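Huson Strain Relief Kit for Wrist Cable Runs
Part of the Huson arm accessories range 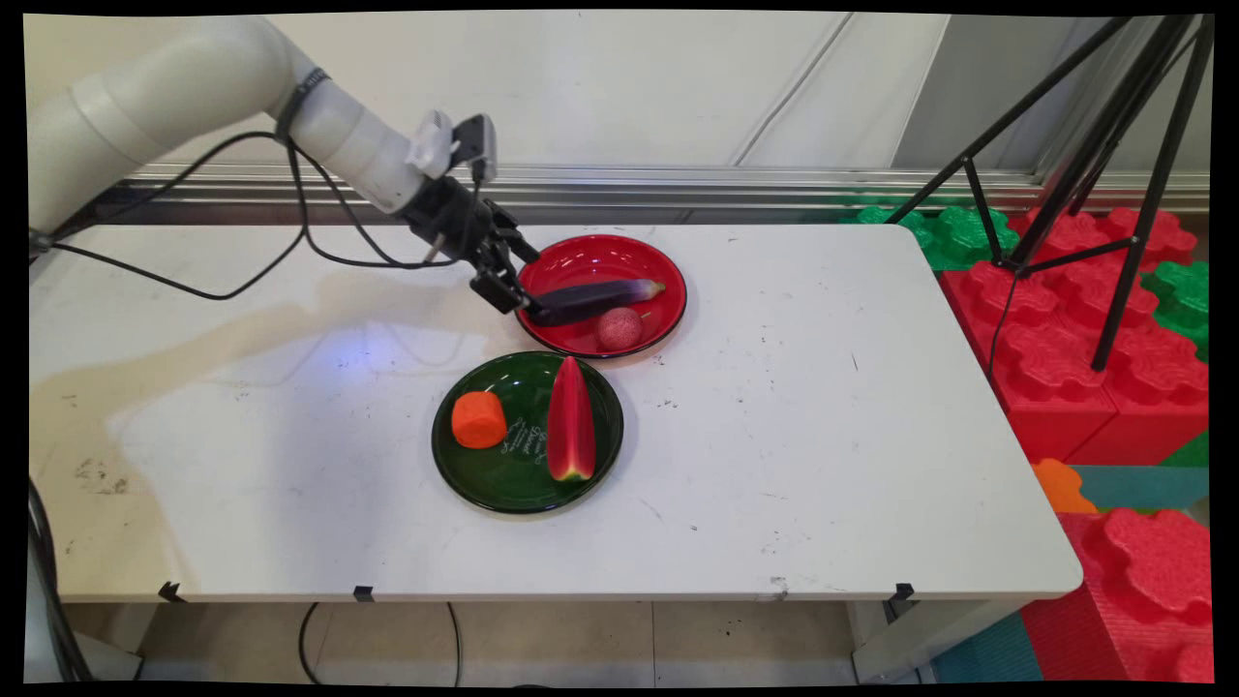
Arm with parallel gripper at a two-plate food item station. Wrist cables run free along the arm.

Field notice, 4th June: please read the section on intermittent gripper faults before ordering or fitting this kit. It replaces the instructions printed on the card in earlier boxes.

Overview

The Huson Strain Relief Kit holds the gripper and wrist camera cables at fixed points along a light-duty robot arm. It is meant for benches where the cables run outside the arm and hang in a loop between the wrist and the base. The kit does not carry power or data. It keeps the pull of the cable off the connectors.

What went wrong with the first version

The first version of this kit had a single clamp, fitted behind the wrist. It kept the cable tidy, but it left too little slack on the connector side. When the wrist rolled close to its limit, the cable went tight and pulled the gripper plug partway out of its socket.

The plug has no latch. It could sit half out and still make contact, so the fault came and went. Users reported three kinds of trouble:

The gripper stopped partway through closing and held its position with no error shown.
The gripper lost power while holding an item and the fingers went slack.
The camera picture froze while the arm kept moving to its last target.

We had 16 reports before sales of the single-clamp kit were stopped. In 11 of them the gripper dropped what it was holding. There were no injuries. Most of the loads were light items such as model fruit and vegetables. One user had the arm come down on a plate and chip it after the camera picture froze. The other reports ended with an operator pressing the stop button.

The third fault is the one to take seriously. An arm that moves on an old picture can strike anything placed on the table since the picture froze. If you see it, stop the arm and cut the power before reaching in. Do not push the plug back in while the arm is live.

What changed

The current kit has 2 clamps and a service loop guide. The first clamp goes on the forearm and takes the weight of the hanging cable. The second sits near the wrist bracket. The guide between them sets the length of the loop so that the wrist can turn through its full range with slack left over. A locking collar for the gripper plug is now in the box. It was sold separately before.

In the box

Forearm clamp with rubber lining
Wrist clamp
Service loop guide
Locking collar for gripper plug
Hook-and-loop straps, pack of 7
Hex key
Instruction card, second edition

Fitting

1. Move the arm to its rest position and switch off the power at the wall.
2. Unplug the gripper and camera cables at the wrist. Check the pins. Replace any cable with a bent pin or a split in the outer cover.
3. Fit the forearm clamp and tighten it by hand. Use the hex key for the last quarter turn only.
4. Fit the wrist clamp, lay the cables in the loop guide, and close it.
5. Plug both cables in and screw the locking collar down until it stops.
6. With the power still off, turn the wrist by hand to both ends of its travel. The cable should not go tight at any point. If it does, open the guide and move it one notch toward the elbow.
7. Switch on and run the gripper open and closed at low speed with nothing on the table.

Repeat step 6 whenever the gripper or camera is changed - a different bracket can alter the cable length by enough to matter.

Fit

Suits the Zonero and Turnarano arms with outside cable runs. It does not fit the Thorlacius arm, where the cables pass through the wrist joint. For other arms, measure around the forearm at its widest point and send us the figure before ordering.

Exchange for single-clamp kits

If you have the single-clamp kit, stop using it. Take it off and leave the cables loose until the new one arrives, keeping the hanging loop clear of the table edge and the work area. Exchange kits are free until the end of October. Send the clamp back in any padded envelope with your order number written on the outside. Cables damaged by the old clamp are replaced under the same exchange; please put them in the same envelope.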